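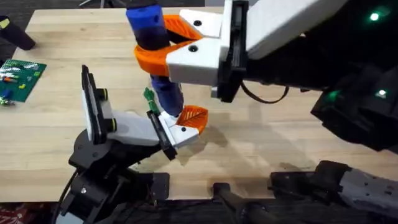 泡棉圆柱表面有压痕，需要立即报废吗？

先静置 30 分钟再判。压痕回弹且表皮没有开裂的，继续使用；不回弹但表皮完整的，降级作堆放练习件；表皮开裂、能用指甲抠下颗粒的，当场取出，不放回原箱。

# Ullton 活动室桌面教具安全检查表（附批注）

检查人：Najwa Qaisi
复核人：Sawsan Sayegh
检查月份：一月
检查范围：浅色木桌、泡棉几何件、拼搭底板、仿真叶片类小件、收纳箱、桌边通道

## 一、使用说明

本表在活动室停用时段填写，按桌逐项进行。每一项只填一种结果：

- `[x]` 合格，照常使用
- `[ ]` 不合格或未完成，须有批注
- `[-]` 本桌不适用

批注写在该项下面，写清部位和现状，不写“尚可”“基本正常”。上一轮检查人写过三处“尚可”，复核时无法判断指的是边角还是桌腿，那三项全部重查。

检查时手部保持干燥，不戴绒面手套。绒面会把泡棉碎屑粘走，碎屑本身就是判断依据。桌面检查用侧光，把手电放低，贴着板面照过去，翘起的木纤维和浅凹坑会显出影子。正上方的灯照不出来。

工具：钢直尺、塞尺、手电、白色干布、湿布、软毛刷、浅口托盘、标签纸、铅笔。油性笔不带入检查区，颜色会渗进泡棉，以后分不清是污渍还是记号。

## 二、桌面与桌架

- [x] 2.1 板面无翘起纤维，顺纹、逆纹各用白布擦过，不挂丝

 批注：逆纹方向靠窗一侧有轻微涩感，白布未挂丝，按合格计。下一轮仍从这一侧开始擦。

- [x] 2.2 板面无贯穿裂缝，拼接缝处塞尺不能插入

- [ ] 2.3 桌边倒角完整，无尖锐缺口

 批注：门侧桌角有一处缺口，指腹能感到硬边。已贴布胶带临时遮盖。胶带不算修复，本项保持未完成。处理办法：先用细砂纸顺纹打磨，再补水性清漆，漆膜硬化以前该桌不摆泡棉件。未干透的漆面与泡棉粘连后，揭开时会带下表皮，去年有一件圆柱就是这样损坏的。

- [x] 2.4 桌面水平，圆柱件平放时不自行滚动

 批注：分别沿长边和短边放置，各观察片刻，均未滚动。本项只用圆柱件测，方块测不出坡度。

- [x] 2.5 桌架螺栓齐全，徒手拧不动

- [ ] 2.6 桌脚胶垫齐全，无硬化、无偏位

 批注：一只胶垫偏出脚管，桌面受侧推时有响声。已推正，但胶垫内圈松弛，推正后仍可能移位。应更换同规格件，不要在脚管里塞纸。

- [x] 2.7 桌底无残留胶粘物和旧标签

- [x] 2.8 桌面长度标牌（2000 毫米）清晰，与布置图一致

 批注：标牌贴在桌架横梁内侧。有人提出移到板面上，不同意。板面贴标会形成台阶，底板压上去会翘。

### 关于木桌表面反光

浅色木面上了亮光漆以后，浅色小件掉在上面不容易看见，清点也慢。本室的桌面一律用哑光漆，修补时不得混用。漆罐标签上只写“透明”的，不能据此判断光泽，先在废板上试涂。

## 三、泡棉几何件

本节适用于圆柱、方块、三角柱和拱形件。单色件与多色分段件用同一标准，分段件另查 3.6。

- [x] 3.1 表皮完整，无裂口、无起泡

- [ ] 3.2 端面边缘无缺肉

 批注：蓝色类圆柱中有一件端面边缘缺肉，缺口边缘发毛，轻刮有颗粒落下。已取出，装袋并贴标签，放入待报废托盘。缺口形状像是被硬边压断，不像咬痕。原因未定，不在本表内推断，只记录形状。

- [x] 3.3 压缩回弹：拇指按压侧面后松开，表面恢复平整

 批注：按压位置取中段。端部受支撑条件影响大，各人按出来的结果差别明显。按压时间也要一致，按下即松，不要停留。

- [x] 3.4 圆柱截面无明显椭圆变形，竖放能自行站稳

 批注：竖放测试在硬板上做，不在垫子上做。站不稳的先看端面有没有粘附物，擦净后重测一次，仍站不稳再判不合格。

- [x] 3.5 湿布擦拭后白布不染色

 批注：深色段染色的可能性高于浅色段，擦拭时深浅两段分开用布，不要一块布从头擦到尾。

- [x] 3.6 分段件各色段交界处无脱层，扭转时无缝隙

 批注：扭转幅度以手感出现阻力为限。曾有人为了“看清楚”把交界处弯折，那样得出的缝隙是检查造成的，不能计入。

- [x] 3.7 无异味

 批注：开箱后放置 15 分钟再闻。刚开箱时箱体塑料味会盖过泡棉本身的气味。

- [ ] 3.8 件与箱标一致

 批注：Twal 批次的箱里混入两种硬度。外形相同，按压手感不同，混用时堆叠高处的软件会先塌。已按硬度分箱，旧箱标未换，故本项未完成。新箱标写“软”或“硬”，不写供货批次，使用的人看不懂批次。

### 泡棉件的夹持与取放

夹取、抓握、叠放都会在侧面留下受力痕迹，检查时要把受力痕迹与材料老化分开。区分方法如下：

1. 看分布。受力痕迹集中在一段或对称的两侧，老化痕迹通常遍布整个表面。
2. 看颜色。受力处颜色可能略深，静置后变浅。老化处发黄或发白，静置后无变化。
3. 看触感。受力处表皮仍有弹性。老化处发脆，指甲轻划有粉。

圆柱件取放时握住中段。两端同时受推，柱体会从侧面弹出，掉在地上还会滚进桌下。多件同时搬运用托盘，不夹在腋下，不叠过托盘边沿。

纹路粗的垫子不能垫在泡棉件下面过夜。受压后纹路会印到表皮上，第二天看起来像一排规则的压伤，容易误判报废。

## 四、拼搭底板

- [x] 4.1 板面平整，放在桌上四角均着桌

 批注：绿色底板曾靠近暖气存放，本轮重点看过翘曲。四角塞尺均不能插入，合格。今后不得竖靠在暖气片旁。

- [x] 4.2 凸点完整，无压扁、无缺损

- [x] 4.3 板边无毛刺，沿四边用白布擦过不挂丝

- [ ] 4.4 凸点之间无积垢

 批注：板面中部凸点之间有灰色积垢，湿布擦不到。用软毛刷蘸清水，斜向刷，刷完倒扣在干布上沥水。不得用牙签或金属针剔，会划伤凸点根部，划痕里更容易积垢。刷洗后未复看，留待复核。

- [x] 4.5 底板背面干燥

 批注：背面有空腔，沥水不足时水会留在里面，放回桌上后慢慢渗出，在木面上留下水圈。检查时把底板提起，轻敲一下再翻面看。

- [x] 4.6 试拼一块标准件，能插紧，能徒手拔下

 批注：四角和中央各试一次。只试中央会漏掉边角的变形。

- [x] 4.7 底板离桌边留有余量，无悬空部分

### 底板与桌面的接触

底板直接放在木桌上，受推会滑。活动内容需要固定时，底板下垫薄硅胶片，硅胶片不得露出板边。双面胶不用，残胶会沾住泡棉碎屑和小叶片，清理时容易伤漆。

底板不作切割垫、不作托盘、不垫热杯。其中垫热杯一项，茶歇时发生过，板面没有可见损伤，但当天按受热件处理，静置后重做了 4.1 和 4.6。

## 五、仿真叶片与其他小件

- [x] 5.1 叶片与梗连接牢固，轻拉不脱

 批注：轻拉以手指捏住叶片、另一手固定梗为准，不捏叶尖。叶尖薄，捏叶尖拉断的属于检查损坏。

- [ ] 5.2 无外露金属丝

 批注：绿色小叶件中有一件梗端包皮退缩，金属丝头外露。已取出。该件不做包胶修补，包胶受潮后会松，丝头会再次露出。

- [x] 5.3 表面纹理中无积尘

 批注：带纹理的小件用软刷加气吹，不用湿布。湿布会把尘压进纹路。

- [x] 5.4 小件与泡棉件分盒存放

 批注：两类混放时，梗端会戳伤泡棉表皮，形成针孔。针孔小，侧光下才看得见，3.1 项容易漏判。收拾桌面时先收小件，再收泡棉件，次序不要颠倒。

- [x] 5.5 小件不进入低龄组使用范围

 批注：小件盒盖内侧贴有限用标签，标签完整可读。低龄组活动前，小件盒应放在柜子上层，不能只把盖子扣上留在桌边。

## 六、清洁与消毒记录核对

- [x] 6.1 清洁剂容器标签完整，稀释说明可读

- [x] 6.2 稀释壶容量 2000 毫升，刻度清晰

 批注：壶身刻度和壶盖刻度有两套，配液以壶身为准，壶盖那一套已用胶带遮住。

- [ ] 6.3 清洁剂与材料匹配表张贴在柜门内侧

 批注：柜门内侧贴的是旧表，没有 Bistico 清洁剂一行。该清洁剂已经在用，先按下面的内部规定执行，新表贴好后本项才能改为合格。

- [x] 6.4 擦布按用途分开，颜色标记未褪

- [ ] 6.5 每次清洁后有签名和时间

 批注：记录页中有签名无时间的情况出现在多行。事后补写时间无效，已在这些行旁画斜线。今后签名与时间同时写，写到小时和分钟。

内部规定如下。

| 对象 | 清洁方式 | 禁止 | 放回条件 |
|---|---|---|---|
| 哑光木桌面 | 拧干的湿布顺纹擦，随即干布收水 | 喷洒后静置、研磨膏 | 侧光下无水痕 |
| 泡棉件 | 稀释液润湿软布，擦后清水布再擦一遍 | 浸泡、拧挤、热风 | 按压后布面不见湿印 |
| 拼搭底板 | 清水软刷，倒扣沥水 | 热水、金属针 | 背面空腔无水 |
| 仿真叶片 | 软刷、气吹 | 湿布、酒精 | 纹理中无可见尘 |
| 收纳箱 | 湿布内外擦拭 | 带水合盖 | 箱角干燥 |

表中“放回条件”不以时间代替。天气潮湿时，按固定时间放回的泡棉件仍带湿气，合盖后会有闷味。通风条件每天不同，按现状判断。

### 泡棉件浸水后的处理

已经浸水的，不拧、不挤，放在网架上自然沥干。柱体竖放时水集中到下端，应每隔 30 分钟翻转一次，直到按压不出水，再平放晾干。晾干后重做 3.1、3.3、3.4 和 3.7。其中任一项不合格的，整件报废，不切掉坏段继续用。切开的端面没有表皮保护，掉粒快。

## 七、收纳箱与柜架

- [x] 7.1 箱体无裂，盖扣能扣到底

- [x] 7.2 箱内无超量堆压

 批注：以合盖时不需要按压为准。需要用力才能扣上的，属于超量，分箱。圆柱件平放同向排列，不竖插在空隙里。竖插件的端面顶着箱盖，久了会凹。

- [x] 7.3 重箱在下，轻箱在上

- [ ] 7.4 柜架与墙面固定

 批注：柜架上方固定件有一处螺钉松动，徒手能转动。已拧紧，但墙内膨胀管是否损坏未知。柜架上层暂时清空，小件盒移入带锁矮柜，该矮柜临时满足 5.5 的要求。Skukcombe 的维修单已提交，回单到后再判。

- [x] 7.5 柜前无堆物，柜门能全开

- [x] 7.6 待报废托盘与正常收纳区分开，有标签

 批注：托盘标签朝外。上一轮有人把待报废件当成散件收回箱里，就是因为标签朝向墙面。

## 八、桌边通道、照明与线缆

- [x] 8.1 桌边通道无散落件，圆柱件未滚入桌下

- [x] 8.2 地面干燥，无残留水渍

- [x] 8.3 桌面照明均匀，操作位无眩光

 批注：站位和坐位分别看过。坐位看时眼睛离板面近，反光角度不同，不能只站着看。

- [ ] 8.4 线缆不横穿通道，不垂在桌沿容易勾住的位置

 批注：门侧有一段插座延长线靠近通道，未加盖线槽。已改走墙边，盖线槽到货后补装。线缆余量收在桌面下方，不盘在桌面上与底板争位置。

- [x] 8.5 插座面板完整，无松动，附近无水容器

- [x] 8.6 椅子能完全推入桌下，推入后不碰桌脚胶垫

## 九、不合格项处置汇总

| 编号 | 现状 | 临时措施 | 关闭条件 |
|---|---|---|---|
| 2.3 | 门侧桌角缺口 | 布胶带遮盖 | 打磨、补漆、漆膜硬化后白布不挂丝 |
| 2.6 | 胶垫松弛 | 推正 | 更换同规格件，侧推无响声 |
| 3.2 | 圆柱端面缺肉 | 取出装袋 | 报废登记完成 |
| 3.8 | 箱标未更新 | 已按硬度分箱 | 新箱标贴好 |
| 4.4 | 凸点间积垢 | 已刷洗 | 复核人看过 |
| 5.2 | 丝头外露 | 取出 | 报废登记完成 |
| 6.3 | 匹配表过期 | 按内部规定执行 | 新表张贴 |
| 6.5 | 清洁记录缺时间 | 画斜线标记 | 下一轮核对无缺项 |
| 7.4 | 固定件螺钉曾松动 | 拧紧，上层清空 | 维修回单及现场复查 |
| 8.4 | 延长线靠近通道 | 改走墙边 | 盖线槽装好 |

临时措施只说明当前能不能用，不改变合格与否。表里凡写“已拧紧”“已推正”的，仍按未关闭处理。

停用的判断按桌进行。门侧桌因 2.3 停用泡棉活动，可以作资料摆放桌。其余桌照常使用。7.4 未关闭以前，柜架附近不安排地面活动。

## 十、复核意见（Sawsan Sayegh）

**对 2.3。** 同意停用泡棉活动。补漆后不要只看表面干，用指甲在桌底试片上压一下，有印就再等。试片与桌角同时涂，涂层厚度也尽量一致。

**对 3.2。** 袋子上的标签只写了“圆柱”，请补“端面缺肉”和取出位置。报废件如果以后要对照，光写形状找不到是哪一件。

**对 3.3。** 批注里“按下即松”可以，但两个检查人手劲不同。建议先拿同一件样品各按一次，对一下手感再开始。样品固定用一件，存放在检查工具盒里，不回到活动箱。

**对 3.8。** 不写供货批次这一点有保留。箱盖外面写软硬，箱底可以写批次，出现问题时能追到来源。两处不冲突。

**对 4.4。** 已看。中部积垢去除，靠近板边一排凸点之间还有残留，侧光下明显。本项不关闭，再刷一次。刷的时候底板下面垫布，现在直接放在木桌上刷，水会从板边流出去。

**对 5.2。** 同意不修补。同盒其余叶件的梗端逐件看过，包皮未见退缩。

**对 6.5。** 斜线的做法保留。记录页换一种版式，把时间栏放在签名栏左边，先写时间再签名。

**对 7.4。** 上层清空已确认。矮柜钥匙不要留在锁上。

**对 8.4。** 改走墙边以后，延长线有一段压在椅子活动范围内，椅脚会碾到。请再往墙角收。盖线槽装好后，按椅子推入和拉出两种位置各看一遍。

## 十一、检查人答复（Najwa Qaisi）

- 3.2：标签已补写。
- 3.3：接受。样品选用硬质方块，不选圆柱，圆柱按压时会滚，手感不稳。
- 3.8：箱底补批次，下一轮执行。
- 4.4：已再刷，底板下垫布。板边残留去除，等复核。
- 6.5：新版记录页已打印，旧页封存在文件夹内，不撕毁。
- 7.4：钥匙已取下，与检查工具盒同放。
- 8.4：延长线已收至墙角，椅子拉出后不再碰到。盖线槽未到，本项仍开。

## 十二、下一轮检查前的准备

- [ ] 同规格胶垫到货并核对内径
- [ ] 哑光水性清漆在废板上试涂
- [ ] 软硬箱标打印
- [ ] 清洁剂与材料匹配表增加 Bistico 一行
- [ ] 检查手感用的样品贴“检查专用”标签
- [ ] 手电更换电池
- [ ] 待报废托盘清空，清空前逐件与登记页核对
- [ ] Skukcombe 维修回单归档

手电电量不足时侧光偏黄，浅凹坑的影子变淡，2.1 和 3.1 两项应停止，换电池后从该桌第一项重做。

登记页和本表放在同一个文件夹内，登记页在前。未关闭的编号用铅笔抄到下一轮表头，关闭以后不擦，在旁边写“关”并签名。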